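비요르클룬드(Björklund) 연결형 작업 테이블 시리즈

제품 개요
비요르클룬드 연결형 작업 테이블은 연구실, 공공도서관 정리실, 교육기관 실습실 등에서 장시간 사용하는 것을 전제로 설계된 백색 상판 테이블입니다. 단독으로 사용할 수 있으며, 동일 규격의 테이블을 전후 또는 좌우로 맞대어 넓은 작업면을 구성할 수 있습니다. 국내 공급은 주식회사 구드비(Gudby) 기관영업부에서 담당하며, 납품과 설치 및 사후 관리를 일괄하여 제공합니다.

적용 대상
문서 분류, 표본 정리, 제본 보수, 도면 검토와 같이 평탄하고 밝은 면이 필요한 업무에 적합합니다. 물을 상시 사용하는 실험대나 중량 공구를 고정하는 작업대로는 권장하지 않습니다. 해당 용도에는 당사의 포시코(Posico) 중작업대 시리즈를 검토하여 주시기 바랍니다.

상판
상판은 무광 백색으로 마감되어 천장 조명의 직접 반사를 줄입니다. 표면에는 무늬나 눈금이 없습니다. 모서리는 동일 색상의 마감재로 처리하며, 다른 색상은 주문 제작으로만 공급합니다. 주문 제작품은 계약 이후 색상 변경이 불가능합니다.

다리 및 프레임
다리는 분체 도장 강관이며, 각 다리 하단에 높이 조절 발이 부착됩니다. 조절 범위는 50mm입니다. 바닥의 경사가 조절 범위를 초과하는 공간은 설치 전 현장 실측을 거쳐야 합니다. 프레임 하부에는 배선 받침을 추가할 수 있으나, 배선 받침을 장착한 테이블은 겹쳐 보관할 수 없습니다.

연결 방식
테이블과 테이블은 하부 연결 철물로 고정합니다. 연결 철물은 테이블 한 대당 두 개가 기본 제공되며, 세 대 이상을 일렬로 연결하는 경우에는 보강 철물을 별도로 주문하여야 합니다. 연결 작업은 반드시 두 사람이 함께 진행하고, 높이를 먼저 맞춘 뒤 철물을 조입니다. 순서를 바꾸면 이음부에 단차가 남을 수 있습니다.
이음선은 구조상 완전히 없어지지 않습니다. 얇은 종이에 필기하거나 대형 도면을 재단하는 업무에서는 이음선이 작업 중심에 오지 않도록 배치 방향을 정하시기 바랍니다.

배치 안내
창가에 설치할 경우 상판의 긴 변을 창과 직각으로 두는 배치를 권장합니다. 벽면에 붙여 설치할 때에는 콘센트 위치와 벽체 마감 상태를 사전에 확인하여야 하며, 이동식 칸막이에 상판을 밀착시키는 배치는 피하여 주십시오. 배치 도면은 기관영업부의 토모요 사카모토 과장에게 요청할 수 있습니다. 도면 요청 시 출입문 폭과 승강기 내부 치수를 함께 기재하시면 반입 경로를 같이 검토하여 드립니다.

선택 품목
프루커(Prurker) 하부 서랍, 배선 받침, 측면 가림판, 잠금형 바퀴 중에서 선택할 수 있습니다. 잠금형 바퀴를 장착하면 높이 조절 발은 사용할 수 없습니다. 하부 서랍은 상판 좌우 어느 쪽에나 설치할 수 있으나, 설치 후 위치를 바꾸려면 방문 작업이 필요합니다. 선택 품목만 별도로 구매하시는 경우에는 사용 중인 테이블의 제조번호를 알려 주십시오.
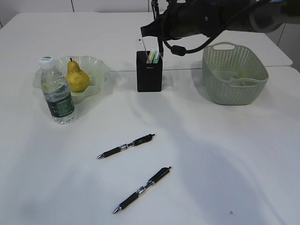

관리 및 세척
평상시에는 부드러운 천에 물을 적셔 꼭 짠 뒤 상판을 닦고, 마른 천으로 물기를 제거합니다. 유성 필기구 자국에는 중성 세제를 희석하여 사용합니다. 아세톤, 시너, 연마제가 포함된 세정제는 무광 표면을 손상시키므로 사용을 금합니다. 백색 상판은 착색이 눈에 띄기 쉬우므로 잉크나 염료를 다루는 부서에서는 별도의 깔판을 사용하시기 바랍니다. 연결 철물의 조임 상태는 6개월마다 점검하여 주십시오.

납기 및 설치
표준 사양의 납기는 계약일로부터 약 3주입니다. 주문 제작품의 납기는 견적서에 별도로 표기합니다. 매년 11월에는 기관 납품이 집중되므로 해당 시기에 설치를 희망하시는 경우 미리 일정을 협의하여 주시기 바랍니다. 설치 당일에는 작업 공간의 기존 집기가 이동되어 있어야 하며, 기존 집기의 철거는 견적에 포함되지 않습니다.

품질 보증
프레임과 연결 철물의 보증 기간은 설치 완료일로부터 2년입니다. 상판의 긁힘, 착색, 열에 의한 변형은 보증 대상에서 제외됩니다. 사용 기관이 임의로 상판에 구멍을 뚫거나 다리를 절단한 경우에는 보증의 효력이 상실됩니다. 이전 설치가 필요한 때에는 유상 이전 서비스를 이용하시기 바라며, 이를 이용한 경우 잔여 보증 기간은 그대로 유지됩니다.

문의
견적 및 계약: 구드비 기관영업부, 토모요 사카모토 과장
설치 및 사후 관리: 구드비 기술지원부, 비센테 두란 담당
기술지원부의 전화 상담은 오전 9시부터 접수합니다. 상판 교체를 문의하실 때에는 프레임 안쪽에 부착된 제조번호를 준비하여 주십시오.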